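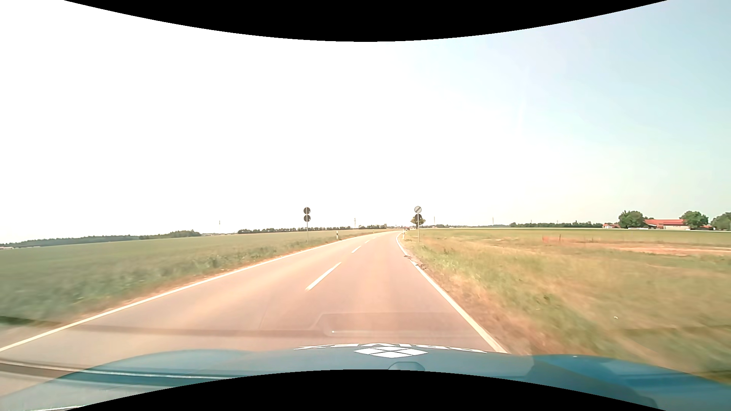

Flat farmland, big sky, and a two-lane all to ourselves up close.

OK, thread on camp kitchens, because I finally have a stove setup I love and I want to talk it through with people who also care way too much about camp coffee. 1/

Background: for years I cooked on a hand-me-down single burner that had two settings, off and blowtorch. Oatmeal welded itself to the pot every single morning. I ate it anyway and told everyone I liked it crunchy. 2/

In June my friend Urmila Maurya let me borrow her Sollar two-burner for a long weekend at Drorkness. I simmered a pot of lentils for the better part of an afternoon and it never caught on the bottom. Reader, I was gone. I bought my own the week we got home. 3/

What I love most is the low end. You can turn the flame down to a tiny blue ring and it just stays there, even with a breeze coming across the table. Pancakes come out gold all the way across (mine used to be black in the middle and raw at the rim, sort of like an eclipse). 4/

The side panels fold up into a windscreen and they latch properly. My one complaint is the left latch, which is stiff and will pinch your thumb if you're in a hurry. I've been pinched 7 times. I'm learning, slowly! 5/

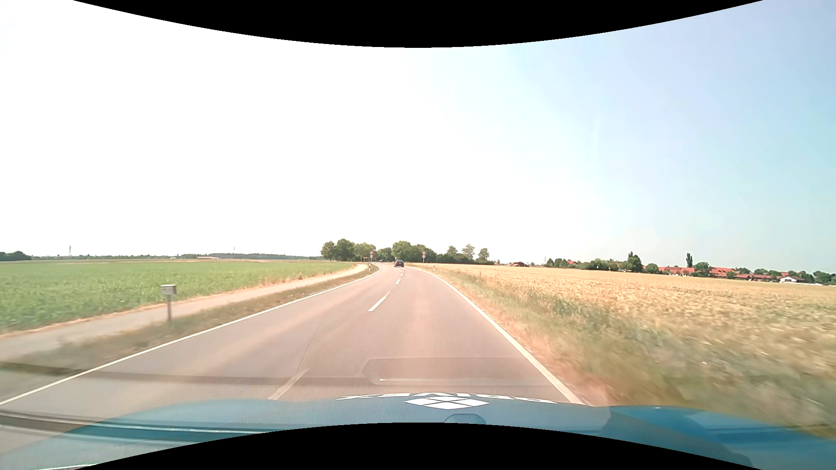

Now, pots. I went back and forth forever on a nesting set versus just raiding my own kitchen, and ended up doing a bit of both. The Chaturvedi nesting set gives me a big pot, a small pot and a lid that fits either one. Then I bring my regular cast iron skillet from home, because eggs. 6/

Yes the skillet weighs a ton. We're car camping, it rides on the floor behind my seat wrapped in a beach towel, it's fine. If you backpack, please ignore this post completely. 7/

The small pot holds enough water for two mugs with a splash left over for rinsing. The handle folds flat and stays cool as long as you keep it pointed away from the other burner. Ask me how I found that out. 8/

Somebody's going to ask about fuel so let me get to it. Over our last trip — four nights, hot breakfast and hot dinner each day, plus a silly amount of tea — we got through 2 of the small canisters. I'd packed extra and brought the rest home. 9/

Coffee! I've tried the press, the drip cone, the cowboy method, instant, and a tea-bag style thing that tasted like a wet cardboard box. The drip cone wins for me. It packs inside the small pot, it rinses clean with a cup of water, and there's no sludge to deal with. 10/

Yogesh Chaudhary replied to me last time saying the press makes a better cup, and you know what, he's right, it does. But then you're standing in the dark scraping grounds out of a press with a spoon and your fingers are freezing. Drip cone. 11/

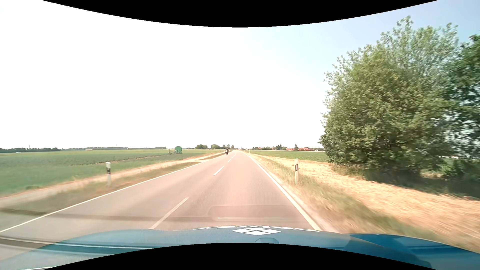
Storage is the part I'm still messing with. Everything used to live in a cardboard box that got soggier every trip. Now it's in an Alport tote with a clip-on lid. Stove on the bottom, pots on top of it, utensils rolled up in a dish towel down the side. 12/

The lid doubles as a cutting surface if you flip it over, which I don't think the makers intended, but it has a nice raised lip and the onions stay put. 13/

Spices go in an old pill organizer. Salt, pepper, cumin, chili flakes, garlic powder, cinnamon, and the last slot is sugar for Satish, who would put sugar on a steak if you let him. 14/

Next thing on my list is a better dishwashing setup. Right now it's one collapsible sink and a lot of bad attitude. I've seen people use a pair of them, one soapy and one for rinsing, and I'd love to hear whether that's worth the extra bulk. 15/

Also looking for one-pot dinners that aren't chili. I adore chili. My family has asked me to please stop making chili. 16/

If you've got the same stove and found a trick for that left latch, tell me! I tried a drop of cooking oil and it helped for one night, then it just got dusty. 17/

Adding this one late: a few of you asked for the lentil recipe. Red lentils, one onion, a can of tomatoes, cumin, lots of water, low flame, squeeze of lemon at the end. Stir it whenever you remember to. 18/18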